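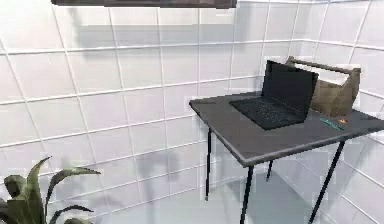 4.2 シーン生成と遮蔽率の計算

前節では、把持の候補点を求めるモジュールShimの構造を説明した。本節では、Shimの学習と評価に使ったシーンをどのように生成したか、また、そのシーンの中で物体の遮蔽率をどのように計算したかについて述べる。図3は、本研究で生成したシーンの一つを、固定された視点からレンダリングした結果である。

シーンの生成には、我々の研究室で開発しているシミュレータAndanceを用いた。Andanceは剛体の接触計算とレンダリングを同じ時刻で行うことができるため、画像と物体の姿勢の間に時間のずれが生じない。この性質は、遮蔽率のような、小さい姿勢の変化に敏感な量を扱うときに重要である。物体のモデルは、物体セットInmontから選択した。Inmontには、机の上で日常的に使う道具、文房具、電子機器が含まれている。各モデルには、衝突判定に使う簡略化された形状と、レンダリングに使う詳細な形状の両方が付属する。

一つのシーンは、次の順序で生成される。最初に、部屋の壁と床の材質を決定する。次に、机を部屋の中に置く。机の位置と向きは一様分布から選択されるが、机と壁が交差する場合は、その配置を捨てて選択をやり直す。その後、机の天板の上に物体を一つずつ落とし、すべての物体の速度が閾値より小さくなるまで物理計算を進める。天板から落ちた物体がある場合は、シーン全体を破棄する。最後に、植物や棚のような背景の物体を加える。背景の物体は操作の対象にならないが、カメラの視野を一部隠すことや、壁に影を作ることがある。図3では、左下の手前に植物の葉が入り、奥の壁には上部の棚または梁のような部材の影が見える。このような影は物体の境界と似た明暗の差を画像に作るので、学習データの中に残すことにした。

壁の材質については、少し詳しく述べる必要がある。初期の実験では、単色で光沢のない壁だけを使用していた。この条件で学習したモデルは、同じ条件の評価では安定していたが、光沢のある正方形タイルの壁に変えると、目地の線を細長い物体の輪郭として検出する誤りが増加した。特に、ペンのように細い物体を探すタスクで、この誤りが多かった。そこで、図3のような白いタイルの壁を学習シーンに含めることにした。タイルの大きさ、目地の濃さ、表面の反射の強さは、それぞれ独立に変化させた。

生成したシーンの総数は1390である。このうち512を評価用として分離し、残りを学習に使用した。分離はシーンの単位で行い、同じ配置を異なる視点から見た画像が学習用と評価用の両方に入ることを避けた。各シーンは4台の仮想カメラで撮影した。仮想カメラは机の角の方向にそれぞれ一台ずつ置かれ、天板の中心の方向を基準として、その向きに小さい乱数を加えた。乱数を加えた結果、机の一部が画像の外に出る場合がある。図3の視点でも、天板の右側は画像の中に収まっていない。実際の移動ロボットでは、対象が常に画像の中央に入ることを期待できないので、このような画像は除外しなかった。

遮蔽率は、次のように定義した。ある物体について、他のすべての物体を取り除いたときに画像に投影される画素の集合をAとする。同じ視点で、すべての物体がある状態において実際に見える、その物体の画素の集合をVとする。遮蔽率は、Aに含まれてVに含まれない画素の数を、Aの画素の数で割った値である。画像の端の外にある部分は、AにもVにも含めない。したがって、物体が画像の端で切れていることは遮蔽率に影響しない。この定義を選んだ理由は、画像の端による欠落と、他の物体による遮蔽とでは、ロボットが取るべき行動が異なるからである。前者の場合はカメラを回転させれば対象が見えるようになるが、後者の場合はカメラの位置を変えるか、手前の物体を動かさなければならない。

図3を例として、この二つの違いを説明する。茶色のツールキャディは、ノートパソコンの画面によって左半分が隠れている。同時に、キャディの右側は画像の右端にかかっている。本研究の定義では、前者だけが遮蔽率に加算される。また、このキャディの上部には横に長い持ち手があり、持ち手はノートパソコンの画面の上端より上に出ている。つまり、物体全体としては遮蔽が大きくても、把持に適した部分は見えている。一つの物体に一つの遮蔽率を与えるだけでは、この状況を正しく表現できない。

この問題に対応するために、物体全体の遮蔽率に加えて、部位ごとの遮蔽率も計算した。部位の区分は、Inmontのモデルに対して我々が手作業で付与した。キャディの場合は、箱の本体、持ち手、持ち手を支える両端の部材を別の部位とした。ノートパソコンの場合は、画面と本体を別の部位とした。ペンのような単純な物体では、部位を分けなかった。部位の区分に迷ったモデルについては、二人の著者が別々に作業し、結果が一致しなかったものを議論によって決定した。

4.3 視点選択への適用

部位ごとの遮蔽率は、視点選択の手法Emanoの入力として使用した。Emanoは、現在の画像から各部位の遮蔽率を推定し、把持に必要な部位が十分に見えているかどうかを判定する。十分に見えている場合は、カメラを移動しないでShimを呼び出す。見えていない場合は、候補となる視点の中から、推定される遮蔽率が最も小さい視点を選択し、そこにカメラを移動する。

比較のために、物体全体の遮蔽率だけを使う条件も用意した。二つの条件では、ネットワークの構造、学習の回数、候補となる視点の集合をすべて同じにした。異なる点は、判定に使う遮蔽率の種類だけである。

評価用のシーンにおいて、部位ごとの遮蔽率を使った条件では、把持の成功率は91％であった。ここでの成功とは、対象の物体が天板から離れ、かつ、他の物体が天板から落ちなかったことを意味する。物体全体の遮蔽率だけを使った条件では、成功率はこれより低く、さらに、必要のないカメラの移動が多く発生した。必要のない移動は、持ち手のある物体で特に多かった。持ち手がよく見えているにもかかわらず、本体が隠れているために視点を変えてしまうからである。移動した後の視点で持ち手が別の物体に隠れてしまい、結果として把持に失敗した例も確認された。

一方、部位ごとの遮蔽率を使っても改善しなかった場合がある。第一は、暗い色の物体が重なっている場合である。黒い物体の表面には明暗の差が少ないので、部位の境界を推定することが難しい。ノートパソコンの画面が消えている状態では、画面とその枠の区別がほとんどできないシーンがあった。我々は画面を点灯させた状態のシーンも追加して学習を行ったが、消灯した状態に対する性能は変化しなかった。

第二は、非常に小さい物体の場合である。図3のペンの右端の先には橙色の小さい物体があるが、このような物体は画像の中で少数の画素にしかならない。遮蔽率の分母が小さくなるため、一つの画素の誤りが値に大きく影響する。現在の実装では、Aの画素の数が閾値より小さい物体に対して遮蔽率を計算せず、視点選択の対象から外している。この処理によって値の不安定さは避けられるが、小さい物体を把持したいという要求には答えられない。画像を局所的に拡大してから推定する方法を試したところ、遮蔽率の誤差は減少したが、計算時間が長くなり、閉ループの制御に使うことはできなかった。

第三は、把持に適した部位が見えていても、そこに指を入れる空間がない場合である。遮蔽率は画像の上の量であり、物体と物体の間の距離を直接には表さない。たとえば、持ち手が完全に見えていても、そのすぐ後ろに壁があれば、グリッパの指が壁に接触する可能性がある。この場合の判定はShimの衝突検査に任せているが、検査で候補がすべて棄却された後に視点を選び直す処理は、まだEmanoに組み込まれていない。

4.4 レンダリングの品質に関する注意

学習に使用した画像は、意図的に低い解像度でレンダリングした。そのため、机の縁や持ち手の輪郭には、少しぼやけた部分がある。高い解像度の画像で学習したモデルは、シミュレーションの中では部位の境界をより正確に推定したが、実機のカメラの画像では境界が途切れることが多かった。原因の一つは、実機のカメラのレンズと圧縮による劣化が、高解像度のレンダリングには含まれていないことであると考えられる。

影の計算についても、同様の検討を行った。硬い影だけを使った場合、モデルは影の縁を物体の縁と混同しやすかった。面光源による柔らかい影を加えると、この混同は減少した。ただし、柔らかい影の計算は時間を要するので、学習の途中で影の設定を変更することはせず、すべての画像を事前に生成して保存した。

光源の位置はシーンごとに変化させたが、同じシーンの中では、すべてのカメラに対して同じ位置に固定した。視点ごとに光源を変えると、Emanoが視点の違いと照明の違いを区別できなくなるからである。実機の環境では、ロボット自身の腕が光を遮り、視点の移動に伴って影も移動する。この効果は本節の実験に含まれておらず、実機での評価は5章で別に報告する。

謝辞
物体モデルの部位の区分を確認していただき、持ち手の定義について有益な助言をくださったDo-yoon Cho氏に感謝する。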